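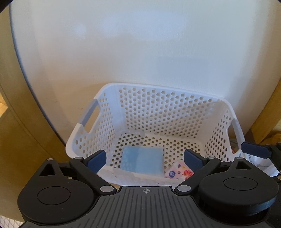 ## One basket for the small stuff

October 19, 2018

I have kept tissues in four different places since we moved to Olvera in January: coat pockets, the car, the drawer under the phone, and the table. This week I decided they would all go in the white basket with the holes in it. I bought it for laundry, but it was too small for a week of shirts.

The rules are simple. Anything flat goes on the bottom. Packets go on top or in front, where I can grab one on the way out. No food.

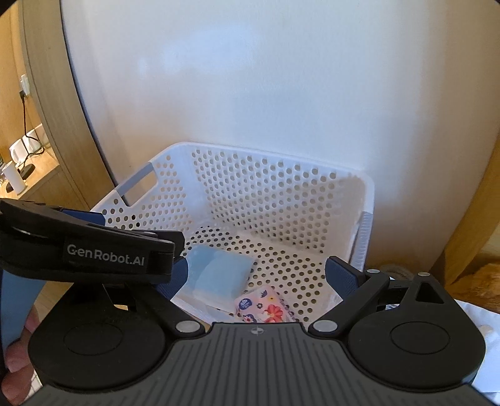

*Blue cloth and the pink flowered packet in the white basket.*

The cloth is one I use for glasses and screens. I fold it square and it stays folded if I leave it alone.

Then I did the table, and that took longer. I had gone to Bemham for groceries and put everything down in one go, on top of what was there already.
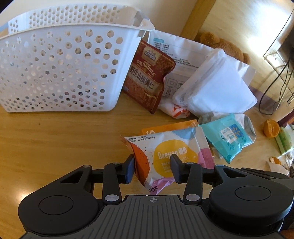
I buy wipes in small packets now. The big tubs dry out before I get through them, and I threw one away half full last winter. The Deeyeo ones come 10 to a packet and fit in a jacket. The pouch leaning on the basket, with SQUIRRELS on the front, is hickory nuts, and it went to the kitchen shelf. So did the orange, once I had eaten more of it.

My neighbor Ezequiel Beltrán thinks I should get a proper drawer organizer from Dadero. I looked at one. It has 6 sections and I would fill two of them.
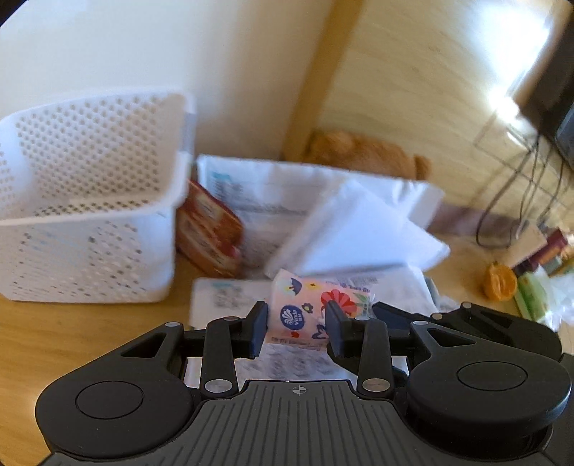
Pocket tissues are the thing I run out of most. I get through a packet every couple of days in the fall and more when I have a cold. I like the Vinda ones with the little umbrellas, mostly because I can spot them against a white bag. The books behind the orange still need a home, and the bear can stay where it is for now.

Next is the hall closet. I still have a box in there from the move that says BERNESS on the side, and I don't remember what I put in it.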